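Right, the pull-out drawer saga, as promised to the three people who asked. Long one, get a cuppa. 1/

So the tall grey cabinet came with the place and I've had a love-hate thing with it since March. Love the height. Hate that everything I put in the bottom drawer slides straight to the back and lives there forever, like socks behind a dryer. 2/

What finally pushed me over was losing the good measuring tape in there. Bought a second one. Lost that too! At that point you have to admit it's you and the drawer together, a joint effort. 3/

My neighbour Adalberto Cavalcanti (retired cabinetmaker, very patient man, has opinions about screws) told me to stop buying organisers and take absolutely everything out first. I had already bought an organiser. I didn't mention it. 4/

Everything out, then. Two sink plugs for a sink we don't have, a bag of curtain hooks, the manual for a kettle that died under a previous prime minister, and both measuring tapes lying side by side right up the back, perfectly happy. 5/

Gave the drawer a vacuum with the little brush nozzle and then a wipe with warm water and a drop of dish soap. I went over the runners with a dry cloth only. Adalberto was firm on that one and I've learned to listen. 6/

The liner got its own wash in the laundry tub, and I let it dry properly overnight before it went anywhere near the drawer again. I've been caught by that before. Damp liner, paper labels, a very sad morning. 7/

If yours has been in a while, run your hand along the underside too. Mine had a whole civilisation of crumbs under there, and I don't even keep food in that cabinet, so you explain it to me. 8/

Somebody asked about the organiser. It was a Clutico divider set, $40, and it was 20 mm too wide, which I would have known if I could have found a measuring tape. It's gone to my sister, who has wider drawers and a calmer life. 9/

Bare white liner it is for now, and I have to say I love looking at it.
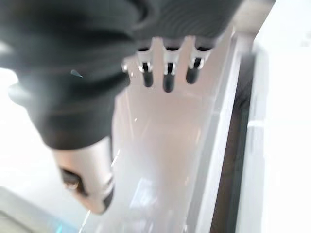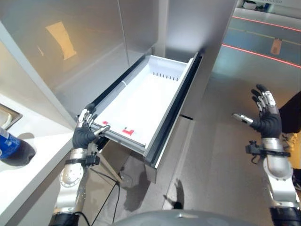
10/

The plan from here is shallow trays, the kind you can lift out in one go and carry to wherever you're working. Surachet Tanasarn in the tidying group does this with her whole sewing setup and I've been quietly jealous of it for ages. She swears by old cutlery trays from the op shop and I reckon she's onto something. 11/

I'm going to put the things I reach for every week at the front (tapes, scissors, pencils, the good torch) and the once-a-year stuff behind them. Picture hooks, felt pads, the spare keys I really should label. If it only comes out at Christmas it can go up on a higher shelf and stop bothering everybody. 12/

Before any of that I'm leaving it empty for a few days and opening it now and then to see what I go looking for. My husband thinks this is a bit much. He has also opened it four times looking for the scissors, so he's helping whether he likes it or not. 13/

For those wanting to do their own: start with one drawer. Please don't empty the whole cabinet on a Sunday arvo like I did with the linen press last year. We slept under beach towels. 14/

And keep a box beside you for the things that belong in other rooms, otherwise you'll wander off to return one battery and find yourself regrouting the shower. Ask me how I know! 15/

Will post again once the trays are in. If anyone has shallow ones they're not using, I'm happy to swap for curtain hooks. I have so many curtain hooks. 16/16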